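Talk notes – Pasta on shelves: what two arms learn from 60 sessions
Reading time: 2 min

Start without the title slide. Say hello, then go straight to the pictures. The Wallano bench first, so people know what I mean when I say "the shelf".

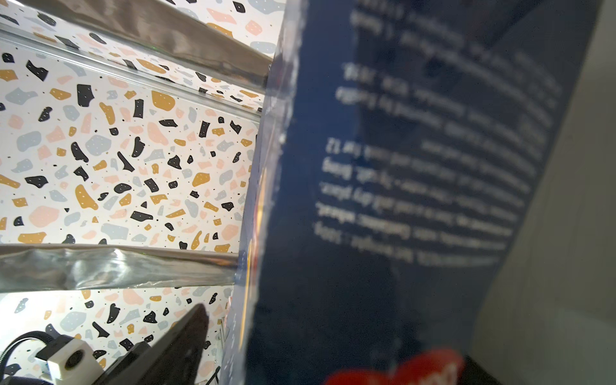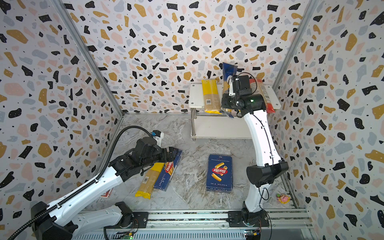
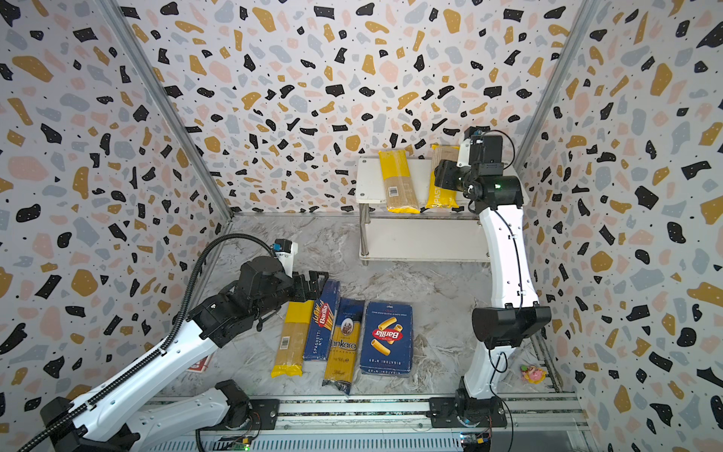
Pasta shelving on the Wallano bench: one wrist view, then two views from the fixed camera.

Let people look for a bit. Point out how little the wrist camera gets once a package is up close – navy, white print, a strip of crinkly film, a bit of rail. I love this one. The policy has to work from that!

Then the method. We recorded 900 demonstrations over 60 sessions, all with both arms, and labelled each one by hand with a single thing: which camera you would need to make the next move. Slow work, but it's the heart of the talk, so don't rush it.

During training we hide one camera view at random. The Sincombe group did this with single arms and rigid blocks. We wanted to know if it holds up with boxes next to soft bags, where the shape can change in the grip.

Result slide. With both views on, the plain policy and ours are neck and neck. Block the fixed view for the last part of the reach and ours still finishes 80 per cent of placements. The plain one falls over badly. (Pause here – last time I talked straight through it and someone had to ask me to go back.)

Be fair about the weak spots. Clear wrapping throws glare and the wrist view suffers for it. Colour helps more than I'd like, and we haven't tested plain packaging yet. Peven, our labelling tool, also lost a batch in September, so the per-package numbers are thinner than the totals.

If there's time: the Van der Linden bench has different lighting, and we're moving 3,000 more demonstrations through it now. Very keen to see what happens to the glare cases.

Questions. Someone will ask about cooked pasta. No plans!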